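Collecting Demonstrations for a Bag Packing and Unpacking Policy
Project report, module group Skalow
Junhao Shao and Yuzhen Du

1. Aim

The project set out to gather a set of examples from which a two-armed robot could learn to move packaged food between a table and a paper bag. Training the policy was left to a later group. Our part covered the workcell, the recording procedure, the labelling and a first check of the data.

The target was 526 accepted episodes. An episode is one continuous recording with one written instruction attached, for example "put the purple packet in the bag". Episodes were driven by a person using a pair of leader arms, and the joint positions were stored with the camera streams.

2. Objects

Snack packaging was chosen for two reasons. It is cheap to replace, and it deforms when held, so a grasp that works once may not work again at the same pose. The object list includes crisp bags, sweet packets, small pouches and long bakery wrappers. Two types of paper bag were used, with and without rope handles.

The wrappers gave the most trouble. They are light and slide before the fingers have closed, and the best place to pinch them is seldom the middle. Operators were told to approach slowly and to close the gripper only when paper was visible between the fingers in the wrist view.

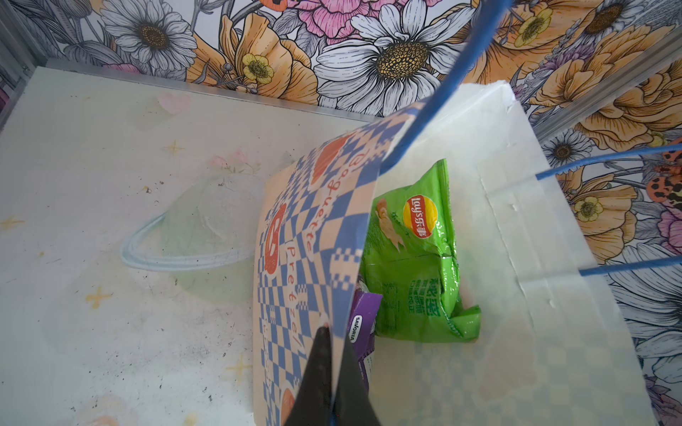

Yuzhen Du objected in the first review that this rule would bias the set. Her point was that if every operator waits for the same visual cue, the policy never sees what a late or early grasp looks like, and has no example of how to recover from one. We accepted the objection in part. The rule was kept for the main set, and a further 67 episodes were recorded in which the operator was free to miss and try again. These carry the tag "retry" and can be left out at training time.

3. Workcell and procedure

Both arms are mounted on a rail along the front edge of the table. The walls and table top are covered in printed patterns. A plain background makes objects easy to separate, and a policy trained on it tends to fail once the background changes. The flower print was the busiest we could buy in the right width.

Each episode followed the same order:

1. Place the bag and set out the packets according to the layout sheet. The sheet gives zones only - exact positions are left to the operator.
2. Return both arms to the rest pose and start the Pundis recorder.
3. Read the instruction aloud, then carry it out.
4. Stop the recorder and mark the episode as accepted, rejected or retry.

Layouts were spread over the whole table, including areas that only one arm can reach comfortably. A fixed camera records the full table alongside the wrist views.
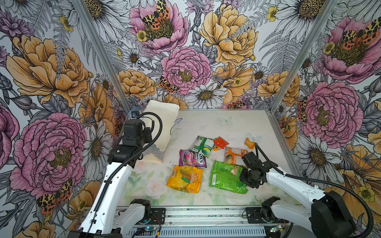

4. Data handling

Episodes were cut to a maximum of 3000 time steps. Longer ones were rejected, as they nearly always contained a pause while the operator thought about the next move. The streams were aligned by time stamp using a script written by Junhao Shao. An early version dropped the last few steps of each file, and everything recorded before December had to be aligned again.

Instructions were written by one of us and checked by the other against the video. The usual fault was naming an object by colour when the layout held 2 packets of similar colour. In such cases the text was changed and the recording kept.

5. Remaining problems

Reflections from shiny packaging wash out parts of the wrist view in some episodes. We have not corrected for this. The retry episodes also differ in length far more than the main set, and the loader will need to pad or sample them. Handled bags are under-represented, and the next group should record more of them before adding new objects.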